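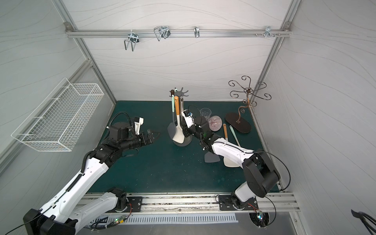 3. Task and Apparatus

3.1 Course context

The work reported in this section was carried out as a student project in the second half of a one-semester laboratory course on bimanual manipulation. Seven student teams shared a single two-arm cell, referred to below as the Jerar cell after the lab room in which it was built. Each team was assigned one household sorting task and was responsible for data collection, policy training, and evaluation. The utensil task, described here, was assigned to the team working under the project name Mekness.

3.2 Cell layout

Two arms are bolted to a common aluminum rail along the front edge of the mat, each on its own black mounting plate. Each arm ends in a parallel gripper with a camera at the wrist. The enclosure walls are light panels with a wavy gray line pattern. The pattern was kept the same for all sessions so that background changes would not be mixed with changes in object placement. Teleoperation and logging used the Nativico software package, which the course staff maintain and which records joint positions and wrist video on a shared clock.

3.3 Task definition

Kitchen utensils are placed on the mat and in or near a central holder with radiating arms. The operator must move each utensil to the holder without knocking over nearby items. Glassware and a curled metal stand are left in the workspace as distractors and are not to be touched. Starting positions are drawn by hand before each episode. No fixed template was used, and an item may start upright or on its side.

The main difficulty is occlusion. Long handles cross one another when several utensils are close together, and the blade of one tool can hide what lies under it. Figure 3 gives a wrist view with spatula handles between the gripper fingers and other utensils spread over the mat.

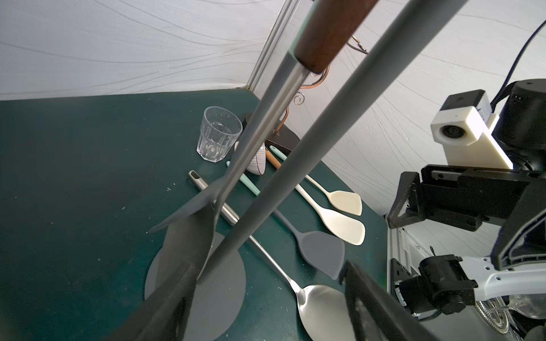 Figure 3. Wrist camera view during the utensil task. A round gray silicone mat lies under the dark gray spatula blade.

Handle finish also affects the segmentation stage. Wood and mint green handles separate well from the dark mat, while polished steel produces highlights that the segmenter tends to split into two regions. We therefore report steel items separately in Section 5.

3.4 Data collection

The team recorded 290 demonstrations over 17 sessions. Of these, 50 were held out for evaluation and were not viewed during training. The data set was frozen on June 7, 2019. Episodes in which an arm reached a joint limit were kept and labeled, following the procedure of Ramasamy, the grasping project from the previous year's course. Action labels were smoothed with the same filter settings for both arms.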